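Employment and Business Law for Non-Lawyers
Unit 3: Restrictive Covenants, Confidentiality and the Departing Employee
Course notes, Statthorpe evening program
Instructor: Gert Oosthuizen

Read these notes before class. They cover the same ground as the lecture but in a different order, and the Welteo problem at the end will be used for group discussion. The notes describe general principles. State law varies a great deal in this area and nothing in here is advice on a particular contract.

1. Where we are in the course

In Unit 2 we looked at the employment relationship while it lasts: offer letters, at-will employment, wages, handbooks. This unit is about what happens when an employee leaves and takes something of value along. It may be a customer list, a pricing method, a set of relationships, or a team of coworkers. The employer usually wants to stop or slow this down. The employee wants to earn a living in the field he or she knows. Courts have been sorting out that conflict for a long time, and the results are not always consistent.

2. The four common clauses

Most disputes involve one or more of the following.

Non-compete. The employee agrees not to work for a competitor, or start a competing business, for a set time and usually within a set area.

Customer non-solicit. The employee may work for a competitor but agrees not to go after certain customers of the former employer.

Employee non-solicit. The employee agrees not to recruit former coworkers. Sometimes called a "no-raid" clause.

Confidentiality agreement. The employee agrees not to use or disclose certain information. This one often has no time limit, which can itself be a problem in some states if the information does not rise to the level of a trade secret.

Students tend to call all four "the non-compete." Please don't do that in written work. A court may throw out the first clause in a contract and enforce the other three, and your answer has to be able to say so.

3. Consideration

A covenant is a contract term, so it needs consideration. If the covenant is signed at the time of hire, the job itself is normally enough. The harder case is the covenant handed to someone who already works there. Some states say continued at-will employment is enough. Some say it is enough only if the employment in fact continues for a substantial period. Others want something new: a raise, a bonus, a promotion, access to information the employee did not have before.

Practical point: look at the dates. A surprising number of these cases turn on whether the agreement was signed before the first day of work, on it, or weeks later when somebody in the office noticed it was missing from the file.

4. Reasonableness

In states that allow non-competes, the usual test has several parts, and the wording differs from court to court. The restriction has to protect a legitimate business interest. It has to be no broader than needed in time, in territory and in the kind of work it prohibits. It must not impose an undue hardship on the employee or harm the public.

Legitimate interests include trade secrets, confidential business information and customer goodwill. Specialized training paid for by the employer counts in some states. Simply wanting less competition does not count anywhere.

On time, shorter is safer. A six-month restriction on a salesperson will be looked at very differently from a five-year one. On territory, compare the area in the contract with the area where the employee really worked. A clause covering the whole country is hard to defend for someone who called on customers in two counties.

The scope of activity is the part people forget. A clause that bars a bookkeeper from working for a competitor "in any capacity" would keep him from driving its delivery truck. Many courts will strike it for that reason alone.

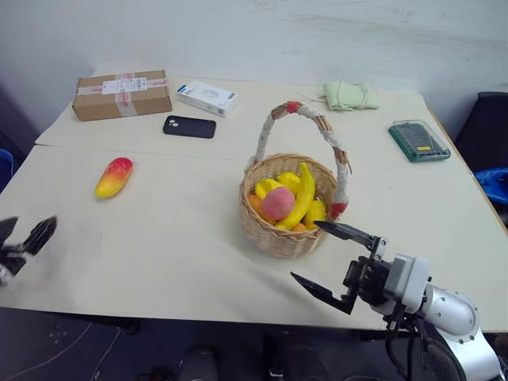

If the clause is too broad, the next question is what the court does about it. There are three approaches. Under the all-or-nothing rule, an overbroad clause is void and the employer gets nothing. Under the blue pencil rule, the court may cross out the offending words if what remains still makes sense grammatically, but it may not add anything. Under the reformation rule, the court may rewrite the clause to make it reasonable. Know which approach your state follows before you draft or sign anything.

A few states refuse to enforce most employee non-competes whatever the wording. Others have banned them for workers who earn less than a stated amount, or for certain occupations. These statutes have been changing often. Check the current version each time and don't rely on last year's notes, including mine.

5. Sale of a business

A covenant given by the seller of a business is treated more kindly than one given by an employee. The buyer has paid for goodwill, and it would be unfair to let the seller open up across the street and take it back. The parties usually have lawyers and similar bargaining power. Longer periods and wider areas are often upheld, and even states hostile to employee non-competes tend to make an exception here.

Watch for mixed cases. Suppose the owner of a small firm sells her shares and stays on as an employee of the buyer. She may sign two covenants, one in the purchase agreement and one in the employment agreement, with different end dates. When she leaves, which one governs? Good drafting answers that question. A lot of drafting does not.

6. Trade secrets

Even without any contract, trade secret law protects information that has value from not being generally known and that the owner has taken reasonable steps to keep secret. Nearly every state has adopted some version of the uniform act, and there is a federal statute as well.

The second requirement is where employers lose. If the "secret" price list was emailed to every customer or sat on a shared drive with no password, it will be hard to persuade a judge that it was protected. Ask who had access, whether the documents were marked, whether employees were told, and what was done at the exit interview.

General skill and knowledge belong to the employee. A machinist who got better at his trade over 20 years takes that with him.

7. Remedies

The employer usually wants an injunction, and wants it fast. The sequence is a temporary restraining order, then a preliminary injunction hearing, then (in theory) a trial. In practice the preliminary injunction often decides the case. By the time a trial date comes up a one-year covenant may have expired, and many parties settle as soon as they know how the judge sees it.

At the preliminary stage the employer has to show, among other things, a likelihood of success and irreparable harm. Delay hurts. An employer that knew in December and filed in the spring will be asked why it waited if the harm was so serious.

Money damages are available too, typically lost profits. They have to be proved with reasonable certainty, and this is where the accountants come in. Some contracts set a liquidated damages figure. It will be enforced if it was a fair estimate of a loss that was hard to calculate, and refused if it is a penalty.

The new employer can be sued as well, most often for tortious interference with contract. A company that hires from a competitor should ask for a copy of any covenant before making the offer, and should tell the new hire in writing to bring nothing along - no files, no phone backups, no samples.

8. Discussion problem: Welteo and Grellow

Welteo sells and services commercial refrigeration equipment. It has 313 customers in one state. Du Plessis worked there as a regional account manager for 17 months and handled the northern part of the state only. In his third month he was asked to sign an agreement containing a two-year statewide non-compete, a two-year non-solicit covering "any customer of the Company," and a confidentiality clause. He received no raise or bonus.

He then resigned and joined Grellow, a competitor. Before leaving he sent a spreadsheet of service renewal dates to his personal email account. He says he did this so he could finish some work at home. Within a few weeks of his departure, 20 customers moved to Grellow. Most were in his old region, but 3 were in the south and he had never met them. Two of the northern customers say they called him first.

Be ready to discuss:

Was there consideration for the agreement? What additional facts would you want?

Is each of the covenants reasonable as written? If not, what would be left under each of the three approaches in section 4?

Is the spreadsheet a trade secret? Assume at first that all account managers could open it, and then assume that only he could.

Does it matter who made the first call? Courts disagree about whether accepting business from a customer who makes contact is solicitation. Look at the wording. A clause that says "solicit" is narrower than one that says "solicit or accept business from."

How would you calculate Welteo's lost profits, and what costs would you subtract?

What should Grellow have done before hiring him, and what should it do on receiving a demand letter?

Groups will be assigned at the start of class. One side argues for Welteo, one for Du Plessis, and the third acts as the judge and has to give a ruling with reasons. Bring the sample agreement from the Unit 2 packet, as we will mark up its covenant section during the second hour.

9. Written assignment

Redraft the Welteo agreement so that it would have a good chance of being enforced against an account manager in your own state. Two pages at most, plus a half-page note explaining your choices of time, territory and activity. Cite the statute or leading case you relied on. Hand it in at the start of the Unit 4 class. Late papers lose one grade step unless you have spoken to me beforehand.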